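We use cookies to remember your reading settings. Accept / Manage choices

Varow camera cell

The Varow camera cell is the small inspection robot I look after at Stiltdale, and this article covers how it gets set up, kept clean and put right when it goes wrong. I've tried to keep it in everyday words, so please forgive me if you came for the wiring tables (they're on the Binen page).

Overview

It's one arm on a heavy base, with a camera on the wrist. The cell looks over painted and framed goods and sorts the good from the scuffed. Before any change goes near the real arm we try it in a simulated copy, a set of plain make-believe rooms that the virtual wrist camera looks round. I was a bit sniffy about this at first, I'll admit, but I do most of my setting up there now and I rather love it!

Setting up

Start with the base. It needs to be level, and it needs to stay level, so check it again after the bolts have had a night to settle. Then home the arm, load the tool file and run the wrist through its slow circle with nothing on the table. A full setup takes me around 200 minutes, and a good chunk of that is tea and waiting for the controller to wake up.

After that comes the camera. You want the lens clean, the cable clipped with a bit of slack at the wrist, and the exposure locked. If you leave it on automatic, the brightness will wander as the arm turns and you'll spend your afternoon chasing a fault that isn't there.

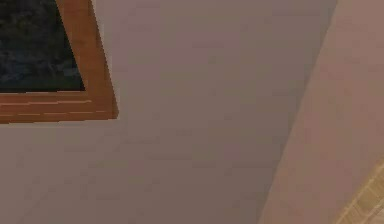 Matching the simulated camera to the real one is the fiddly part, and the part I get asked about most. There are two numbers that matter, the lens angle and the wrist offset, and they like to hide each other's mistakes. I begin by finding a straight edge and a proper corner in the view. The mitred corner of the wooden picture frame does nicely for this, with that dark, murky picture giving a strong edge on the inside, and the long slanting seam between the greyish wall and the pinkish one is handy for checking the lens. Plain walls are poor for focus, mind you, so don't let the software pick a point out in the middle of all that mauve. I go for the frame edge every time. Save the view, nudge the wrist by 8 degrees, save again, and compare how far your chosen corner has moved with what the sums say.

Routine care

Looking after the cell isn't hard, it's just easy to forget. I wipe the lens and the light ring before each shift, and listen to the wrist joint while it does its slow circle (a faint tick usually means a cable clip has crept round). The belt gets looked at every 400 running hours. Mahmoud, the firm that supplies ours, sends belts out in plain grey sleeves, so write the date on the sleeve and keep it in the drawer under the controller.

Common faults and repairs

Fault 17 is the one you'll meet. It means the camera has dropped off the line, and nine times out of ten it's the plug at the elbow. Power down, lock off, unplug it, look for a bent pin, push it home until it clicks. If it comes back within the hour, change the whole lead.

Drift is sneakier. The arm lands slightly off, then slightly more off, and people start blaming the picture. Go back to the base first and put a level on it. We had a bad spell of this one November, when the heating came on and the floor by the outside wall moved a touch, and I'd recalibrated the camera three times before I thought to look down.

After any repair to the wrist, do the matching steps again from the start and keep the old saved views until the new ones have been through a full shift.

Contact the Stiltdale pages | Copyright Stiltdale | Back to top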